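Tracing a late stop in the Tevari simulator

During a Brindthorpe closure run, the planner issued its stop 799 ms after the barricade entered sensor range. The limit is 100 ms. Use the steps below to find the delay.

1. Load the closure map and reset the vehicle to the start pose.

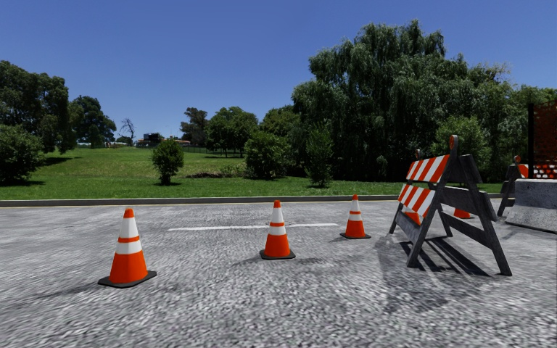
2. Set the log buffer to 3000 entries. With a smaller buffer, the obstacle messages are overwritten before the stop.

3. Replay to tick 3935 and compare the detection time with the stop time. If detection is on time, the fault is in the planner queue.

4. Clear the queue, then repeat the run on the open pavement.
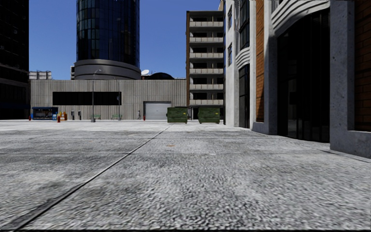
Figure 2. Pavement with dumpsters and the ribbed building.

5. Send both logs to Efthymia Tsakiris. Keep the stop override disabled until she replies.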